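**Notebook, Sunday, January. Stamp trail, Vovthorpe to Oltik Point**

Walked the whole trail today with the new stamps in my bag and I'm so pleased I want to get it down before supper. The coast path is the nicest winter walk I know, and now it has 13 stops where a visitor can press a stamp into a booklet and go home with the whole route on paper!

Left the station at Vovthorpe with Soudabeh on the early train's arrival. Cold, bright, wind off the water. We had two booklets each, one on the smooth paper and one on the rough. The smooth one lost by stop 3. The ink sits on top and prints itself onto the facing page as soon as you close the cover. The rough paper drinks it up and gives that slightly furry edge I love on old station stamps.

Ink notes:

- Plulon blue: lovely color, dries fast, skins over in the pad if the lid isn't clicked all the way down
- Plulon brick red: still tacky when we reached the next bench
- the old black from the drawer: fine, dull, keep as spare

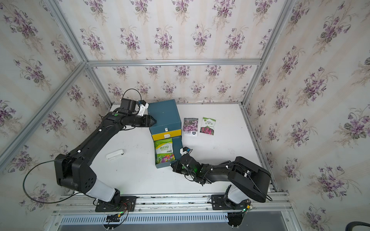

*Violet wallpaper, white tabletop.*

The posts themselves. Stop 1 (station) is good, right height, a kid could reach it. Stop 4 at the ferry steps faces straight into the weather and the flap bangs. Turn it a quarter turn so it opens toward the wall. Stop 6 is in the wrong place altogether. I had it by the car park, but everyone who comes over the hill takes the upper path past the Ehlers tea room, and we watched people do exactly that while we stood there with our gloves off. Ask Ehlers if we can fix it to their fence. They already keep a basket of maps out for walkers, so I think they'll say yes.

(Had the plum cake. Very good plum cake. Open all winter apart from Tuesdays, put that in the booklet.)

The stamp designs mostly work at 35 mm. The heron at stop 8 is the best thing I've ever cut — the legs print clean every single time, even on a lumpy post top. The lighthouse is too fussy. I tried to get all the window bars in and they fill up with ink after a few presses. Recut with plain windows and leave the gallery rail as one thick line. The seal looks like a potato. Soudabeh says it's a happy potato and should stay. I'm going to give it whiskers.
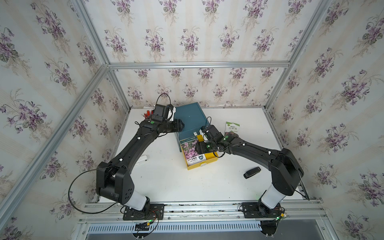 The stretch between stops 9 and 11 needs more signs. You come down off the heath, the path splits three ways around a gorse patch, and the only marker is a short post with the paint worn off. Two walkers with a dog had gone left and were coming back up grumbling. They were very nice about it once they heard about the stamps and took a booklet from us on the spot! They asked if they could start from the Oltik end, and of course they should be able to. So the booklet can't number the pages the way I have it now. New idea: a map across the middle with a blank circle at each stop, and then it makes no difference which way you walk.

Soudabeh tried this out with a pencil on the back of a bus timetable and it already looked better than my version. She's drawing it up properly.

Last stop is the bench under the lighthouse. Sun was right down on the water when we got there and I stamped mine crooked because I was looking at that. Keep the crooked one.

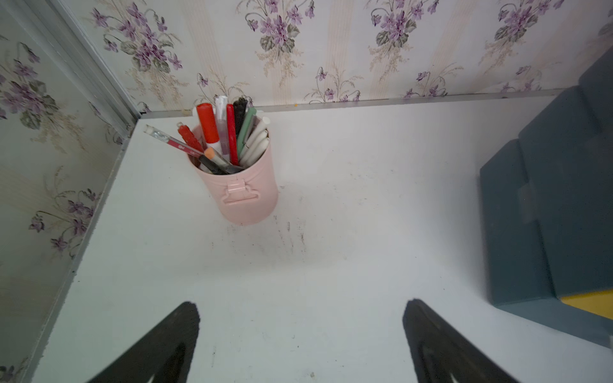

**Carola Ruppert**

Additions after supper, while my feet thaw.

First print run: 200 booklets, rough paper, map version. Enough to put out at the station, the ferry steps and the tea room and still have a stack on the shelf here. If they run low before the spring timetable starts we print again.

Still open:

1. Rotate post 4
2. Ask Ehlers about the fence, move 6
3. Recut lighthouse, whiskers on seal
4. Two arrows at the gorse patch (ask who owns the old marker post first)
5. Try the blue on a damp page, in case of rain
6. Longer cords! The ones we have make you bend over sideways to reach the page

Bus back from Oltik Point leaves at ten past the hour and the stop is on the far side of the road from where you'd expect it. That goes in the booklet too, in big letters. We ran.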